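Ticket 1169: Utensil stand leans, skimmer won't stay hung
Product: Tirkia countertop utensil stand
Opened by: Ona Grigaitė
Status: Solved
Related: 1093 (wobbly base, same stand)

Ona Grigaitė wrote:
Hi! First off, I love this stand and I'm so happy to have my drawer back. But I have a wobble. The pole tips a little to one side as soon as I hang the ladle, and the skimmer slides off its hook when I set anything down on the table. The hooks are all on. The base sits flat when nothing is hanging. I've tightened the pole by hand twice and it loosens up again by the next day. Am I missing a part?

Laine Paulauskas (Covham Kitchen Support) wrote:
Hi Ona, glad the drawer is free again! Let's get the pole sorted first and then look at the skimmer.

1. Take everything off the hooks.
2. Turn the stand over and look for the screw in the middle of the base.
3. Check that there is a thin washer under the screw head.
4. Hold the pole still and turn the base until it stops, then tighten the screw with a screwdriver.

Tell me whether step 3 turned up a washer. Ticket 1093 had the very same lean and the washer was still in the bag with the spare hook.

Ona Grigaitė wrote:
Found it!! It was in the little bag, stuck to the instruction sheet. Washer on, screw tight, and the pole is straight now. I pushed on the top pretty hard and it came right back.

The skimmer is still a problem, though. It's a plastic one, not part of the set, and it came from my old kitchen. I've laid it flat on the table for now so I can look at the handle properly.

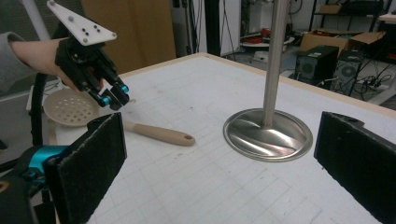 I've tried it facing in and facing out. Facing in, it holds until I take the spoon next to it, and then down it goes. The ladle and the turner stay put all day. I cook for 12 on holidays, so everything on that stand gets grabbed a lot.

Laine Paulauskas wrote:
Great news on the pole! For the skimmer, look at the hole at the end of the handle. The hooks have a small bump at the tip, and a small hole can catch on the bump without dropping over it. It feels hung, but it's only resting there. Try this:

- Tilt the handle up as you slide it on, so the tip of the hook goes in first.
- Push down until you feel it drop.
- If it won't drop, tie a loop of kitchen string through the hole and hang it by the loop.

Leave an empty hook on each side too, if you have the room.

Ona Grigaitė wrote:
It won't drop, so string it is. I made a loop some 3 inches long and it works beautifully! I took the spoon off and put it back over and over and the skimmer just swings. I moved the ladle to the far side as well and the whole thing looks better balanced. Thank you, this made my afternoon.

Laine Paulauskas wrote:
Love it! I'm adding the string loop to our hanging tips and passing the washer note to Alois Wallner, who looks after the instruction sheet. Closing this one. Reply here if the pole starts to lean again and the ticket will reopen.

Closed 2022-03-02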